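The Basket by the Back Door

There is a particular kind of Saturday, usually in May, when the market at Drilten opens early and I come home with far more greens than one household can reasonably eat. I used to push them all into the refrigerator drawer and find them again a week later, limp and sorry for themselves. Then I bought a lidded wicker basket for $45 from a little shop in Breltness, and my whole way of bringing vegetables home changed (my husband says I talk about it too much, and he may be right).

What I love best is a cloth lining. It keeps tender leaves from catching on the weave, it lifts out for the wash, and a cheerful green one makes even a plain cabbage look like a present.
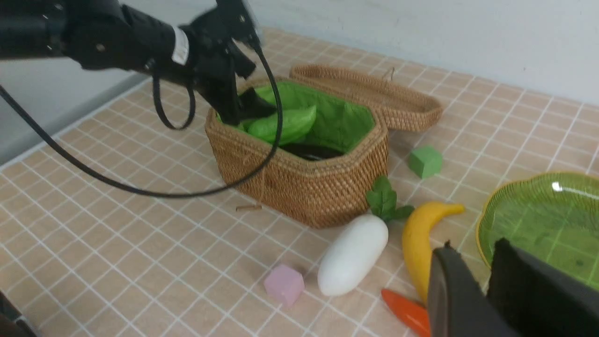
Heavy things go in first, of course, and leaves on top, where they won't be crushed. Radishes I like to leave out on the counter until last, especially the long white ones, whose tops take up such a surprising amount of room. If I'm cooking that same evening I don't put them away at all. I slice them thin, salt them, and let them sit for 9 minutes while I hunt for the vinegar.

And do leave the lid open for a while once you're home! Wicker likes the air, and so, I think, does lettuce.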